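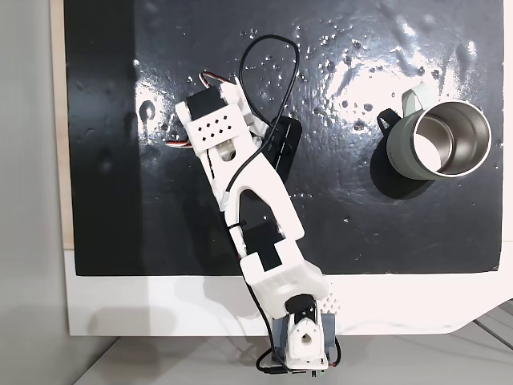 Clomell Kidney Genetics Group

Progress report, second reporting period
Inherited risk of kidney stones: family study at the Binau and Naltov clinics

Status

The study is on schedule for recruitment and behind schedule for sequencing. Spending is within budget. We are asking for one change to the plan, described under Requests.

Recruitment

We have enrolled 273 people from 41 families. A family qualifies if at least two first-degree relatives have had a stone confirmed by imaging or by analysis of a passed stone. The target in the original proposal was 40 families by the end of this period, so that target has been met. Binau enrolled most of the larger families. Naltov started late while its ethics amendment was under review, but the clinic has enrolled steadily since the amendment came through in March.

Enrollment of children under 12 is lower than we planned. Parents are willing to give a blood sample themselves but often decline for a child who has no symptoms. Saliva kits were added as an option in April. It is too early to say what difference they make.

Samples and sequencing

All blood samples collected through May have been extracted and stored at Clomell. The first batch was sent to the Perrin laboratory for sequencing of a panel of genes involved in the handling of calcium, oxalate and cystine. Results came back for that batch six weeks late because of a reagent shortage. The second batch is in the queue.

In the first batch we found several families in which affected members share a rare variant in a cystine transporter gene. In two of them the variant is also carried by relatives with no history of stones. These relatives have been invited back for imaging. We do not want to draw conclusions about penetrance until that is done, and the numbers will stay small in any case.

Most families in the first batch have no single variant that explains their stones. This is what we expected. They will go into the combined risk score analysis, which depends on the comparison set of 3,000 stored samples from adults without stones. The data access agreement for that set was signed in June.

Urine chemistry and fluid intake
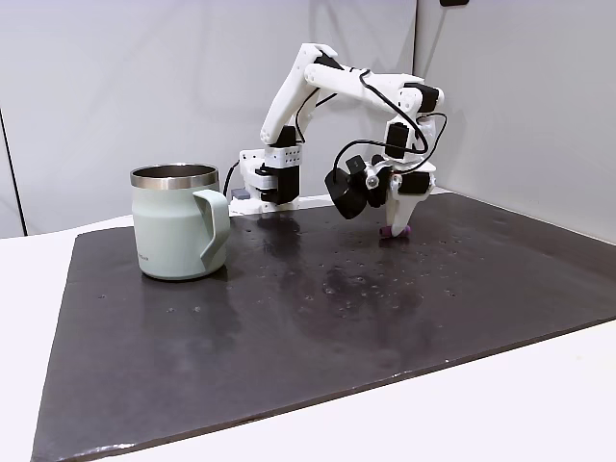

Each participant completes a 24-hour urine collection and a fluid diary for the same day. The collections are mostly usable. The diaries are weaker. The form asks for drinks in cups, and people fill it in from whatever they drink out of. Someone using an insulated mug like the pale green one on the dark mat will write "one cup" for a full mug, and a relative with a small glass will write the same. Where diary and urine volume disagree badly, we have used urine volume alone. A revised form asks participants to measure their usual container once with water before the collection day and to write that number at the top of the page. Naltov is already using it. Binau will switch when its printed stock runs out.

Staffing

The data manager post was vacant for two months and is now filled. Data entry for Binau is up to date. Naltov has a backlog of paper questionnaires that should be cleared in August.

Requests

We ask for permission to move unspent travel money to the sequencing line so that the third batch can be sent without waiting for the next payment. The total award would not change.

Next period

Return visits for unaffected carriers
Second batch results from Perrin
First run of the risk score against the comparison set
Draft of the methods paper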